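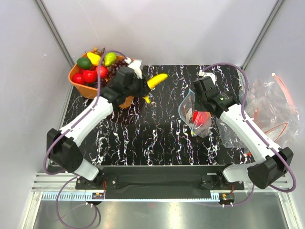

Orange basket, fruit set, on the black veined top. Banana at the right-hand end.

May, bench notes, fruit basket

Picked up where I left off before lunch. The job is still the same one: work out which fruit goes in the basket for the Restville set, and in what arrangement, so that whoever packs the next one doesn't have to ring me up. I've been fiddling with this far longer than I'd like to admit (and enjoying it more than I should!).

Start with the basket. I'm very happy with the orange one. I was worried the colour would fight with the red fruit, but against the black top it looks great, really cheerful. The sides taper, so it holds less at the bottom than you'd guess from looking at the rim, and the first layer always goes in tighter than planned. The rounded rim is kinder on the fruit than the old Dilter tray, which had a nasty lip that scuffed everything we put near it. I've put the Dilter on the top shelf. Please leave it there.

Reds at the front, and I'm sticking with three. I tried it with 2 and there was a sad gap in the middle that my eye kept going to. They're the shiny ones, and they pick up every fingerprint, so wipe them with the grey cloth before they go in. Don't use the spray, it leaves a film and then you're polishing for the rest of the afternoon.

Grapes go down the right side. They're the dark purply ones, and they fill an awkward bit of basket better than anything else we own. Ekow Adjei reckons they should hang over the rim a bit, like a proper still life, and I did give that a go, but the bunch kept sliding out and taking a red with it. So they're staying inside for now. Ekow, if you're reading this, feel free to have another try, just put them back after.

Back left is the dark green one with the yellow pear shape beside it. I've been calling the green one the avocado and will keep doing so until someone gives me a better name. The glossy yellow-green pear sits to the right of those, leaning, narrow end up. It won't stand straight and I've stopped trying to make it. I quite like the lean!

The banana is the one still giving me grief. It's the longest thing in the set, so wherever it goes it decides the shape of the whole basket. Laid flat across the top it hides the grapes. Pushed down the side it lifts the reds. The right-hand end is my favourite so far, with the tip poking up past the rim, but I want to see it from the doorway before I write it on the card.

Other bits, so I don't forget:

Wumbei sent a price for more of the same grapes, 296 for the carton. Seems steep. I'll ask Wandstead as well before I order anything.

The pear has a flat spot that should face the back.

Packing card is half done. It needs the order the fruit goes in, bottom layer first, and a line about the cloth. I'll finish it after the doorway check and pin it up beside the sink.

Stopping at 6 tonight, I've got to get the bus. Fruit can stay out on the top.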